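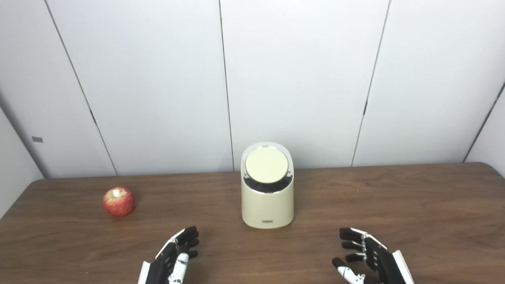

Home | Tickets | Teleop | Manuals | Log in

Ticket 1844 - Feyisa hands, bin lid task, remote control
Status: open
Site: Midelden

Operator reports that the right hand "drifts" while showing the lid step. Berkeck support blames glove calibration. I doubt it. We calibrated 3 times in September and the complaint came back each time.

Went through 16 demos in Wondow. 5 were marked bad by the operator. In all of them the thumb command lags the fingers, and the wrist command looks fine. That doesn't sound like drift to me.

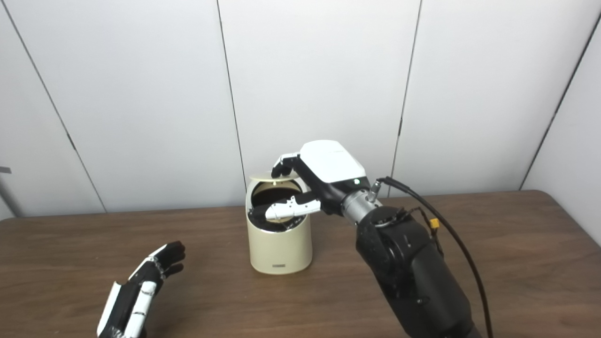
Right hand at the lid, fingertips on top and thumb across the opening.

Support also suggested a slower demo speed. Tried it. Same lag, longer demos - not what I'd call a fix.

Next: swap the left and right gloves and see if the lag follows the glove. Please don't close this as "operator error" again until that's done.

Print this ticket | E-mail this ticket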